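Chapter 6
Hands Before Arms: Building a Pair of Hand-Held Grippers

What you need before starting: the bench supply from Chapter 2, the calibrated camera from Chapter 5, and a place to work where a dropped screw can be found again.

Most people who set out to build a robot at home begin with the arm. The arm is the part that looks good in the doorway when visitors come. It is also the part that eats the budget, bends under its own weight, and spends the spring leaning against a wall with its elbow off. Readers of the first edition wrote to us about their arms at some length. Very few of them wrote about picking anything up.

So this edition starts at the other end. In this chapter you will build two grippers that you hold in your own hands, one left and one right, and you will use them to do small household jobs. Your own arms do the reaching. They are already installed, they come with good bearings, and you know roughly where they are in the dark. The Pivel arm can wait for Chapter 9.

6.1 What the gripper has to do

A gripper has to close on a thing, hold it, and let go of it when asked. The third item causes more trouble than beginners expect. Our first jaw at the Skastbridge workshop had rubber pads so sticky that it kept whatever it was given, and we spent an evening prying a glue stick out of it with a butter knife.

The Mosquera jaw used in this book is a plain two-finger design. Both fingers are driven by one linkage, so they meet in the middle whether you want them to or not. A squeeze on the handle closes them and a spring opens them again. The tips narrow to a point, which lets you get behind a small object standing against a wall, and also lets you put a hole in a bag of flour.

You will print 12 parts for each side. Print the left set completely before you start the right. The parts are mirror images, they look the same at midnight, and a linkage made from some of each will go together perfectly and then refuse to move.

6.2 The marker cube

On top of each gripper goes a cube with a printed black-and-white pattern on every visible face. The camera finds the patterns and works out from them where the gripper is and which way it is tilted. A cube is used so that at least one face is likely to be in view when you turn your wrist.

Glue the patterns flat. A bubble under the paper will shift the measured position, and the software will report the wrong answer with complete confidence. Use matte paper. Glossy paper catches the ceiling light, and the marker vanishes just as you are reaching for something.

Mount the cube rigidly. Tape is not rigid. Two layers of tape are also not rigid. The bracket in Figure 6.4 takes 53 minutes to print at our settings, and you should spend them clearing the bench.

6.3 Leaving the bench

Once both grippers close and the camera sees both cubes, take them somewhere less polite than the workshop. Benches are flat, evenly lit, and tidied by people who are about to test something. A bathroom is a much better teacher. The surfaces are hard and shiny, and the things worth picking up are small, smooth and top-heavy. Start with bottles. Lift one, carry it across the room, and set it down upright with the other gripper kept closed and out of the way.
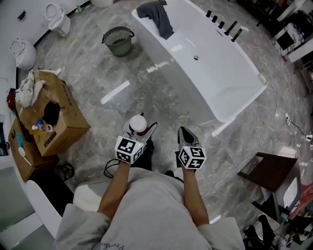
Keep a log as you go. Ours is called Rorden, for reasons that made sense in August, and it is a text file with one line per attempt: the object, which hand, and whether it ended up where it was meant to. By the time this chapter went to the printer it had 2,627 lines. A surprising number of them say "cap," meaning that the jaws took hold of the cap and the bottle went its own way. Grip the body of a bottle, below the shoulder, and check that the cap is screwed on before you lift. We learned these in the wrong order, with shampoo.

Watch your cables too. If your version runs a wire from the handle, leave enough slack for a full reach and tie the spare in a loop where your elbow won't find it.

Before you go on to 6.4, work through these:

Lift a small bottle with the left gripper and put it down on a folded towel. Repeat with the right, and log both.

Pass the same bottle from one gripper to the other without putting it down. Do this over something soft.

Turn your wrist slowly until the camera loses the cube. Write down the angle, then move the camera and try again.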